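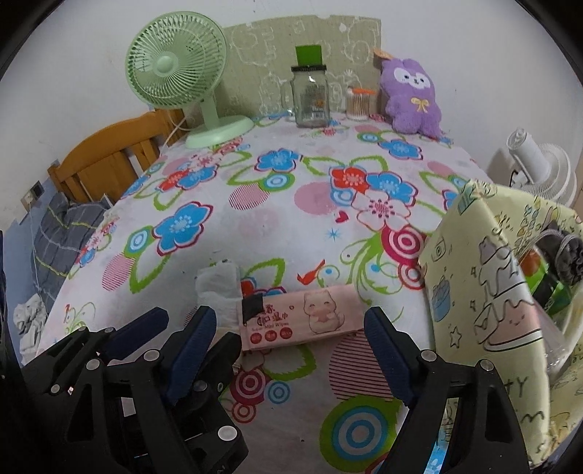 Search products and documents
Home | Classroom | Clubs and Competitions | Parts | Support

Skavis Hand-Held Gripper, Student Edition

Catalogue number 946

Print this page | E-mail this page

The Skavis Hand-Held Gripper is supplied to secondary schools, colleges and robotics clubs for use in manipulation projects. The operator holds the tool and performs a task with it, and the recorded movements are later used to program a robot arm fitted with a matching pair of fingers. Students may therefore complete a large part of their project work without access to an arm.

The tool has two articulated fingers in black, each with a navy blue pad along its inner edge. The fingers open and close together under control of the trigger. Replacement pads are sold in pairs.

Use in the Dunmore Household Objects Challenge

The gripper is approved for all divisions of the Dunmore Household Objects Challenge. Teams are required to collect their own demonstrations using ordinary items, such as a packet of wipes on a patterned bedspread. Home settings are accepted, and judges give credit for variety in surfaces and backgrounds. Each team may submit up to 2,000 demonstrations. Entries for the coming season close in October.

Teams should note that soft packets are best approached with the fingers fully open and the pads level with the sides of the item. Recordings in which the operator's free hand touches the item will not be scored.

Class sets

A class set contains 5 grippers, a charging tray, spare pads and the Jirnia course book, which provides 115 pages of lesson plans and worksheets. Licences for the recording software are included for the life of the tool.

Schools in the Ciltthorpe district may borrow a class set for one term before purchase. Requests should be made in writing by the supervising teacher and addressed to Daithí Mac Carthaigh, Education Programmes.

Grippers returned for service must be sent in their original case with the battery removed.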